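Work and Automation
Unit 6 handout: The bottle bench, and who stands at it now

Please read this before the discussion section, and bring it with you, since we will be marking it up together. It is longer than the handout for Unit 5 and I am sorry about that, but this is the case I have been looking forward to all term, and I found it hard to leave things out.

Background

Podaven is a small company that packs mixed cases of wine and spirits for restaurants and gift shops. The work has always been fiddly. A big bottler runs the same bottle down the same line all day long, and machines have done that job well for decades. A mixed case is another matter – every order is different, the bottles come in every height and shoulder shape you can think of, some have labels that scuff if you look at them sideways, and a customer who pays for a gift box wants the label facing front.

For years this meant people at benches, picking bottles off racks, standing them up, checking the label and the closure, and setting them into dividers. In September the company put in 2 robot arms, bought through an integrator called Coduseck, and assigned one bench to each. The people were kept on. What they do all day, though, has changed a good deal, and that change is our subject.

What the arm is asked to do

The job sounds simple when you say it out loud. Pick up a bottle that is lying down, stand it up near the others without knocking anything over, and do it again with the next one. I would like you to think about how much of this you do without thinking when you put away groceries. You know that a neck is thinner than a body and that a full bottle is heavier than an empty one. You also know to come in from the side when there is another bottle in the way, and your fingers slow down by themselves when the glass is close.

The arm has to be given all of that in one form or another. Clear glass is especially hard, because a camera tends to see whatever is behind the bottle as well as the bottle itself. A shiny surface underneath makes it harder again, with bright spots of reflected light that can be mistaken for an edge. Dark glass with a paper label is kinder, which is why the people at the benches soon began to talk about "easy bottles" and "hard bottles," a distinction they had never needed before.

Keep the hard and easy bottles in mind as you look at the practice setup, with bottles lying on a wire rack to the left and three more standing beyond the two gripper fingers. One is a green wine bottle from Puglia with a silver-gray capsule, and two are clear glass, one with a black screw cap and one with no cap on it at all. 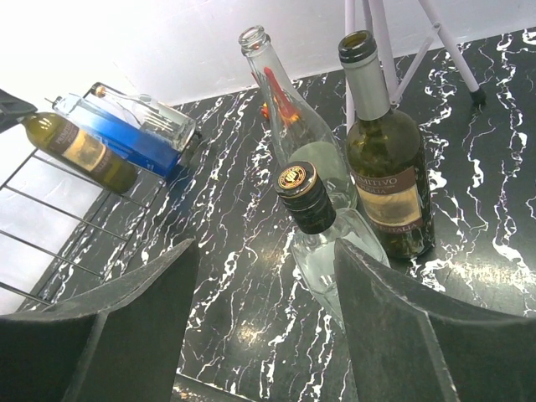 What changed for the people

The first change is in the hands. A packer at Podaven used to handle every bottle in an order. Now a packer at one of the robot benches handles the ones the arm has refused, plus any it has placed badly. In the first full week the two arms were given 1,000 bottles to stand up and passed 200 of them back. That is one in five, and it was the awkward fifth. Several packers said in their interviews that the day felt more tiring afterward, even though they were lifting less. I find this very believable. The easy bottles were a kind of rest, and the arm had taken the rest away.

The second change is in the talk. Packing used to be done side by side, with plenty of chatting. Watching an arm asks for a different sort of attention – you can't quite do anything else, but there isn't enough going on to fill your mind either. The benches got quieter. The company has since moved the two robot benches so that they face each other, which was a packer's suggestion and cost next to nothing.

The third change is in what counts as skill. The experienced packers turned out to be the best teachers of the arm, as they could tell at a glance which grasp was going to slip. That knowledge had never been written down or paid for. There is now a job title for it, "cell lead," with a small raise, and there is some hard feeling about who was offered it.

For discussion

Choose one of the three changes and write a page on it. Say who gains from it, who loses, and what you would want to ask the packers that the interviews left out. You may draw on the Meléndez reading from Unit 4, particularly the pages on pace, though please don't just summarize it.

If you have worked somewhere that brought in a new machine, or even a new cash register, I would love to hear about it. Those stories have been the best part of this course every time I have taught it.

Related items
Unit 4 reading guide: Meléndez on pace and rest
Unit 5 handout: Self-checkout and the front-end clerk
Unit 7 handout: Scheduling software at Ulico
Room change for section 412
Posted Dec 13, 2020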